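Keeping a Fitness Band Alive in the Kitchen

4 min read

My wrist tracker is a Vurnska, bought on sale, and it's rated for swimming. It is apparently not rated for meatballs. After two years of cooking in it, I've worked out a few habits that keep it running and keep my skin from turning into a science project.

Take it off before you knead. Dough gets into the charging pins and sets like mortar. A dry toothbrush will clear it, but let the crumbs harden overnight first. Poking at them soft just pushes them deeper.

Hot dishwater is worse than a pool. Most bands are sealed against cool, clean water, and dish soap is hard on the gaskets. Mine fogged up in December and told me I had climbed 441 flights of stairs. I live in a ranch house.

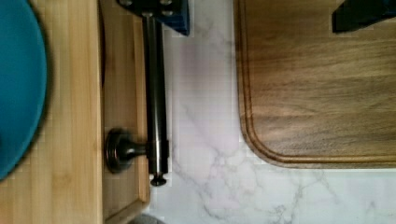

Wash the strap once a week. Silicone gets a drop of mild soap and a rinse under the tap, then 30 minutes on a towel. Leather gets a barely damp cloth and an apology. The woven Murkis straps can go in a mesh bag with the socks on cold, provided you remember to remove the expensive part.

Pick one spot to charge it, away from the sink and the stove. I stuck a cup hook inside the pantry door and looped the cable over it. Before that, the charger lived behind the toaster, where it picked up a fine coating of rye.

Wipe the sensor on the back with a soft dry cloth. Olive oil on the glass gave me a resting heart rate of 32, and I spent an evening feeling either very fit or nearly dead.

If the strap pin is stuck, a wooden toothpick will usually free it. I used a paring knife once. The scratch is still there, right across the logo.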